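3.2 What people leave on shared tables

I went into the Lurnholm diaries expecting complaints about noise. What I got was clutter – pages and pages of it.

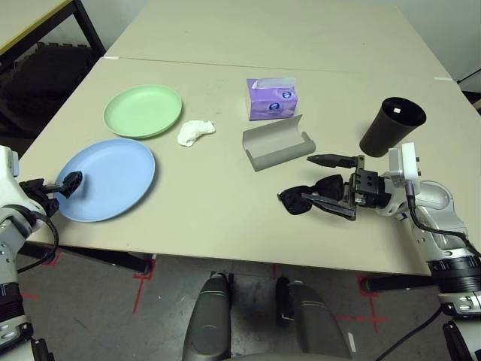
Of the 245 entries we coded, most dealt with small stuff left behind at lunch, and I was surprised how fondly people wrote about it. 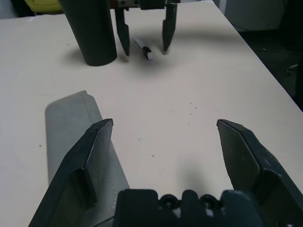 Pens came up a lot too, mainly as things borrowed and never returned.
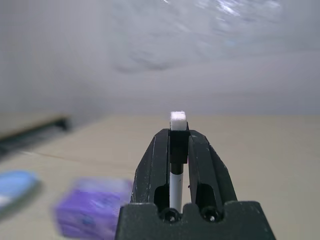
Figure 3. White marker with its tip showing.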